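Ticket: Charger shows green, battery will not crank
Product: Plisoleck 12V smart charger, powersports model
Vehicle: Trasura 400 ATV
Status: Open - waiting on customer measurement
Opened by: Lovisa Blomqvist
Date opened: Wed 11 April

Customer message

I bought your charger in December to keep the battery in my Trasura 400 alive over the winter. It has been on the maintain setting since then, green light the whole time. Last weekend I unhooked it, turned the key, got dash lights and a single click. No crank. I hooked the charger back up and it went green again in 2 minutes, which I don't believe for a second. A battery that can't turn a 400 single is not a full battery. Either the light is lying or the charger is cooking batteries. The battery is a Tazi AGM that came with the machine. I don't want to be told to buy a new one unless somebody can show me why.

Support reply 1

Thanks for writing in. The green light means the battery voltage has reached the target and the charge current has dropped to the maintenance level. It does not measure cranking ability. A sulfated battery will often hit full voltage very fast, as there is little usable capacity left to fill. Please replace the battery and let us know if the problem continues.

Customer reply

That is exactly the answer I said I didn't want. You have no readings from me and you've already condemned the battery. A click with the lights on could also be a bad ground, a corroded terminal or the starter relay. What should I measure, and what number would change your mind?

Support reply 2 (reassigned to tech desk)

Fair point, the first reply skipped the testing. Here is what we need, in this order.

Take the charger off and let the battery sit overnight. Measure across the battery posts themselves, on the lead, with the clamps and ring terminals out of the way of the probes. Write down the resting voltage.

Leave the meter on the posts and have someone press the start button. Write down the lowest reading you see. If it falls under 9 volts with a click, the battery is the main suspect. If it barely moves, the current is not getting to the starter and you should be looking at the relay, cables and ground.

Then put one probe on the negative post and one on bare engine metal and press the button again. More than a few tenths of a volt there points to the ground path.

Customer reply

Done, with my own meter and then with a borrowed Asteo, because I didn't trust mine either. They agree to the second decimal.

Resting, charger off overnight: 12.71
Lowest while pressing start: 12.48
Negative post to engine while pressing start: 0.03

So your green light may have been telling the truth after all, but that makes the "please replace the battery" advice worse. I would have spent the money and still had a click. I also pulled both ring terminals and cleaned them with a wire brush. Same click. 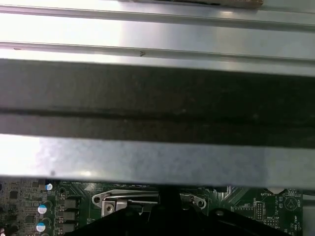 Photo 1: silver panel with two raised ridges, dark band below it.

Support reply 3

Those are useful numbers. A drop of 0.23 volts is far too small for a starter motor under load, so the starter is not drawing anything like its normal current. The ground reading is fine. We'd withdraw the suggestion to replace the battery for now.

Next check is the relay. With the transmission in neutral, measure between the two large studs while pressing start. If you still read battery voltage across them, the contacts inside are not closing, even though the coil clicks. If the reading goes to nearly zero, the relay is passing current and the fault is further down, in the cable to the starter or the starter itself. Please don't bridge the studs with a screwdriver. It gets suggested on forums a lot and it can weld itself in place.

Customer reply

I'll do the relay tonight if the rain stops. Two things in the meantime. First, the box says "tests and restores your battery." From what you've written here it doesn't test anything except voltage, so what does that line mean? Second, the manual says up to 500 hours on maintain. I left it on all winter, which is a lot more than that. Is there a timer that shuts it off, and would the light still be green if it had?

Support reply 4

We've sent the wording on the box to the product team. On the second question, there is no shutoff timer on this model that we know of, but we can't explain the 500 hour line either and have asked for the source. We will not guess. The ticket stays open until we have that answer and your relay reading.

Internal note: do not auto-close. Do not send the standard battery replacement template again.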